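Ticket: left gripper pad flap coming loose, brush pickup station
Opened by: Selamawit Mersha
Assigned to: Themba Mtshali
Site: Citthorpe, demo room
Opened: 2018-07-03
Priority: has to be fixed before the August open day, please!

Hi Themba! I know you said to write these up properly instead of catching you in the hallway, so I'm writing it up properly. Short version first: the covering on the left finger pad is coming away on the hand gripper we use at the brush station, and we had the Daltex people in this morning, so I got to find out about it in front of guests.

Photos from the station are next.
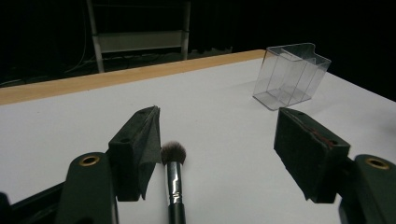
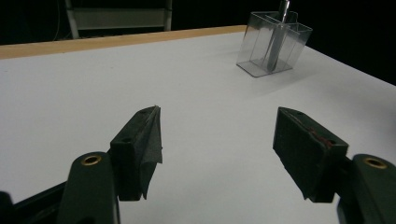
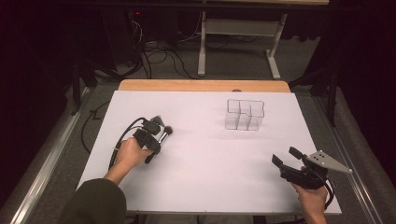

So, the visit. Nine people from Daltex, and they were lovely, very curious, lots of questions about how you get from a person squeezing a trigger to a robot doing the same thing on its own. I did my usual talk and then went to the brush station, where you pick up a makeup brush and put it in the clear organizer. I like that one for visitors. Everybody understands it right away and it's harder than it looks.

What happened, as best I can put it together from my notes:

First few pickups were fine. Brush went in the organizer, people nodded.

Then I let one of the guests have a go (a tall guy, very careful, asked before he touched anything). He closed on the handle and the brush rolled toward the left finger instead of sitting between the pads. He tried again and it came up crooked. I said something like "it does that sometimes," and it really doesn't.

I took over and got the same thing. When I opened the fingers the brush stayed stuck to the left side for a second and then dropped. A couple of people laughed, in a nice way. That's when I looked at the pad properly and saw the loose piece.

I moved on to the computer side of things and did the questions there, so the tour didn't really suffer, but we skipped the part where three or four guests get a turn each, and that's the part they remember.

Things I tried after they left:

1. Pressed the flap back down with my thumb. Stayed for two pickups, then let go again.

2. Restarted the recording software in case the trigger reading was off. No change. The opening and closing values look normal on screen, so I don't think it's electrical.

3. Unplugged the cable and plugged it back in. No change either, and I had to crawl under the table for it, so please appreciate that one.

4. Tried the other gripper on the same brush. Good grip every time. I did this one over and over because I wanted to be sure before I blamed the pad.

5. Put a bit of double-sided tape under the flap. Worked better than my thumb, but the brush came up with a sticky handle and I took the tape off again. Sorry. I wiped the handle.

While I was at it I looked at the right pad too. Its covering is worn and there's a small reddish spot up near the inner corner. I have no idea if that's the glue or something underneath. It seems to hold okay, but if you're changing one you might as well change both, no?

Questions for you:

Do we have spare pads? Filip's box on the shelf had some in it in the spring, but the box is now full of Ekinex wall switches from the lighting job and I didn't want to dig.

Can I keep using the gripper for practice in the meantime, or is it better left alone?

Thanks!! Selamawit

Reply, Themba Mtshali, same day, afternoon

Don't use the tape again please :) Adhesive gets into the foam and then the new covering won't stick either.

Restarting the software was reasonable but you're right, it's mechanical. With a flap hanging on one side the brush meets fabric first and turns. Practice with the other gripper for now. The pads are under the Ekinex stuff, bottom left, in a sandwich bag. I'll do both sides tomorrow. How many cycles has this pair had? The log should know.

Reply, Selamawit

The log says 900 on that pair. I thought we were swapping at 200? I may be the one who was supposed to keep an eye on that. I'm going to put it on the whiteboard so it's not only in my head.

Found the sandwich bag, by the way. It's on your keyboard.

Reply, Themba, next day

Both pads replaced. Glued, clamped overnight on the bench first, then fitted. The reddish patch on the old right pad was where the top layer had rubbed through, nothing to worry about. Ran the brush pickup a bunch of times with no rolling. Please try it yourself before I close this, you have a lighter hand than I do.

Reply, Selamawit

Tried it, and it's great! Brush comes up straight, lets go when I want it to. I also tried it holding the trigger halfway like the visitors do, and it still behaves.

I wrote to Daltex and told them the station is back up, and two of them want to come again for the open day in August, so could we put a spare set of pads in the drawer under that table before then? I'll label the drawer. You can close this one.

Status: closed
Follow-up: spare pads for demo drawer (Themba), swap count on whiteboard (Selamawit)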